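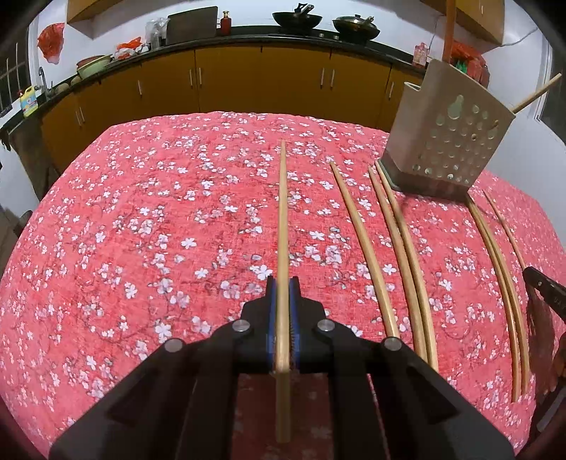
Fig. 1. Chopstick task, left tool with one stick between the pads, holder at upper right.

16th January

Chopsticks into the holder, kitchen table, floral cloth left on. Kanako Katayama on the tools, me on the log. Question for the week is the one Myrtle Doucet wrote on the board: which table-clearing chores could we hand to a machine now, without changing the kitchen to suit it.

Tools are the black two-finger pair with the blue ridged pads. Linkages checked before start, no play at the pivots. Wrist tape from last week removed, adhesive cleaned off with alcohol.

Protocol: sticks spread on the cloth, tips away from the operator. Pick one, turn upright, insert. One attempt ends at a clean insertion, a drop, or 12 seconds. 100 attempts for the day. Demonstrations only, no policy running.

Notes on the pick

- Single sticks lying clear of the others are easy. Close on the thick half, lift, done. The squared end sits better between the pads than the round part does.
- Pairs lying side by side are the problem. The fingertips are narrow but there is no room to get one between two touching sticks. Kanako rolls the outer stick away with one fingertip, then closes on it. That is two actions and the second depends on where the stick stops rolling. I would like it labeled as its own step.
- Gripping near the tip is a waste of time. The stick swings on the pads and has to be put down again.
- The cloth drags. On the bare bench at Lau the fingers slid under the stick. On fabric they push up a small fold and the stick rides on top of it.

Notes on the insertion

The holder is light plastic and tips if the stick catches the rim. Used the second tool to steady it on some attempts and to clear sticks on others. Need to settle which. If the left hand always carries and the right always braces, the data will be easier to learn from, but it is slower and no person would do it that way.

Angle matters more than position. A stick that comes in leaning hits the far wall and stops. Kanako corrects by feel and I can't see the correction in the finger width trace at all. It must be in the wrist pose. Check at playback.

Perforated front panel: a stick can go in straight and still put its end into one of the round holes. Counted as inserted for now. Ask Myrtle.

State of things elsewhere

The Limeo arm has 199 demonstrations of this task from the bench. It manages singles at a pace that would annoy anyone waiting for dinner, and it does not manage pairs. The full set across all kitchens is now 1,893, mostly cups and cloths – thin objects are badly underrepresented. My view is unchanged: single items to a fixed slot, yes, slowly. A heap of chopsticks as people leave them on a table, no.

Skollaletti pads are softer and may pinch up a stick from the cloth without the roll. Jenis has a set on the shelf.

To do

- Replay the pair attempts, wrist pose only.
- Split the roll into its own label.
- Weight the holder base and repeat on the same cloth.
- Fit Skollaletti pads to the left tool, leave the right as is.
- Try a start with all sticks crossed. Kanako thinks the top one will be easier than any of today's pairs.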